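The Great Drawer Amnesty, part two

Well, you lot did not disappoint! After I asked in the last newsletter what was lurking in your kitchen drawers, I had 207 replies, and I've read every one of them with a cup of tea and a growing sense of kinship. Fish-shaped jelly moulds. Keys to houses sold long ago. One reader in Maglaya has a drawer that hasn't opened fully for years and has simply learned to get her hand in sideways for the tin opener.

So this time I'm telling you how mine went, because I promised I would, and because I'd have put it off until spring otherwise.

I started with the big drawer next to the cooker. I'd read that you should empty the whole thing on to the floor, which I did, and then the phone rang, and then I forgot and trod on the potato masher in my socks. Please use a table. Once I'd stopped hopping I made a pile for things I use every week, a pile for Christmas and birthdays, and a pile for things I couldn't name. The third pile was the biggest (there was a sort of bent fork with a spring on it, and if anyone knows, write in).

The shop in Nerkach takes kitchen bits if they're clean and not chipped, so two carrier bags went there. I came home with a gravy boat. I know, I know.
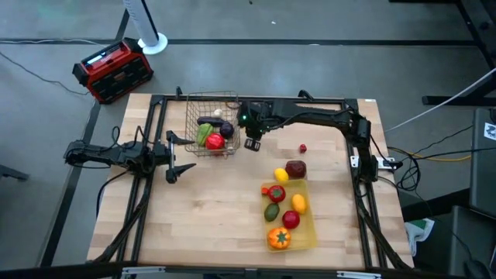

Baskets are what saved me in the end, and I've become a terrible bore on the subject. I'd always bought those plastic drawer trays with the little compartments, and they never fit, and the crumbs get into the corners and stay there for good. Now anything that doesn't truly need a drawer lives out on the side in a basket. If you're buying one, go for a plain rectangular wire mesh one like the grey one on the wooden top in the photo, as you can see what's in it from across the room and the straight sides sit nicely against a wall. Round ones look lovely in the shop and then waste all that space at the back. Mine holds tea towels, the good scissors and the string, and the rule is that when it's full, something has to go. My other half says the rule has already been broken by batteries. It has.

A few of you asked about wooden worktops and whether I still oil mine. I do, twice a year, the next one being in March when I can have the back door open. Thin coat, old T-shirt, leave it overnight, wipe off whatever hasn't gone in. I was using far too much for years and everything stuck to it, including a gas bill.

And the spice question, which came up more than anything else. I keep them in a shallow drawer lying down with the labels facing up. The reader from Plurka who alphabetises hers by their Latin names has my admiration, but I'd never find the cumin.

Next time it's the cupboard under the stairs, which I'm dreading. There's a tent in there, and I believe most of a second tent. Send me your tips before I go in, and do tell me if you've ever managed to get a hoover to stay upright behind a door. Mine waits until I've got the door nearly shut and then lets its hose down over the coats.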